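## Small Bags, Short Cords

Shahnaz Siriwardena keeps 37 drawstring bags at Birhane, the toy library she opened in January. Plush animals go in some, blocks in others. The cloth rarely wears out – the cords do.

Her rule is to knot the ends together above the cord lock and leave a short tail. A single strand slips back through the lock, and then the whole hem has to be threaded again.

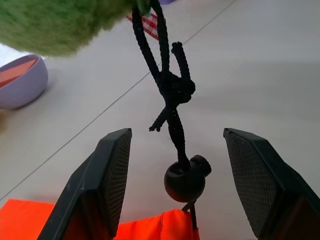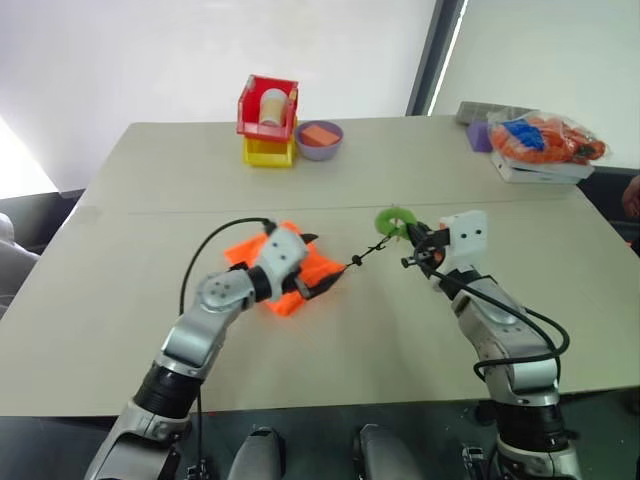
*Orange cloth and black cord, close up and at the table.*

Ibsa Tsegaye, who mends for the library two mornings a week, sorts the bags by color before starting. Frayed ends get trimmed only if they catch. Spare cord is kept in a jar by the door.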